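2020年3月3日(火)

ひな祭りだというのに、朝から部屋の片づけをしていました。おひなさまは実家にあるので、うちで桃の節句らしいものといえばスーパーで買ったひなあられだけ。それも昼前にはほとんど食べてしまった(夜まで残しておくつもりだったのに!)。

片づけを始めたのは、本棚がもう限界だったから。11月に越してきたとき、とりあえずで突っ込んだ本がそのままで、奥の列に何があるのか自分でもわからない。思いきって全部床に出したら、同じ文庫が2冊出てきました。しかも両方に途中までしおりが挟まってる。どっちも読み終えてないんかい、と一人でつっこみました。

で、片づけの途中で昔の手紙の束を見つけてしまって、もうだめですね。座りこんで読むこと1時間以上。ほとんどがラティファ・サレムさんからの手紙で、学生のころ同じ下宿にいた人です。国に帰ってからもしばらく文通していて、あの丸っこい字を見ただけで台所の匂いまで思い出しました。玉ねぎを炒める匂い。私が風邪をひくと、レモンをたっぷり絞った豆のスープを鍋ごと部屋の前に置いていってくれたなあ。あのスープ、作り方を聞いたはずなのにメモがどこにもない。手紙に書いてないかと端から見たけど、天気の話と猫の話ばっかりでした。

しかたなく、うろ覚えで夕飯に作ってみることに。レンズ豆と玉ねぎとにんじん、クミンは古いのが少し。味は……近いような、遠いような。レモンが足りないのかも。明日もう1個買ってきて、残りに絞ってみます。

食べながら久しぶりに手紙の返事を書こうと思い立って、便箋を探したら、これがまたない。本を10冊どけたところで今日は降参。机の上は本の山のまま寝ます。 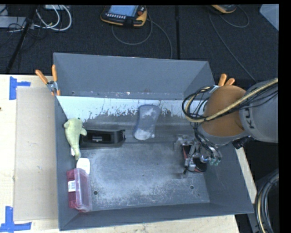
写真:ウズマ・メモン

黄緑のぬいぐるみ、いい顔してるでしょう。海の生きものらしいけれど、何の仲間なんだろう。小さな目がぽつんとあるのがたまらなく好き。

さて、明日は燃えるごみの日。古い雑誌は資源ごみだから来週まで玄関に積んでおくしかなくて、靴をはくたびに崩しそうで怖いです。あと便箋と切手も買うこと。海外までいくらだったかな、郵便局で聞いてこよう。ラティファさん、住所が変わっていないといいんだけど。

残しておいたひなあられを食べて、もう寝ます。おやすみなさい。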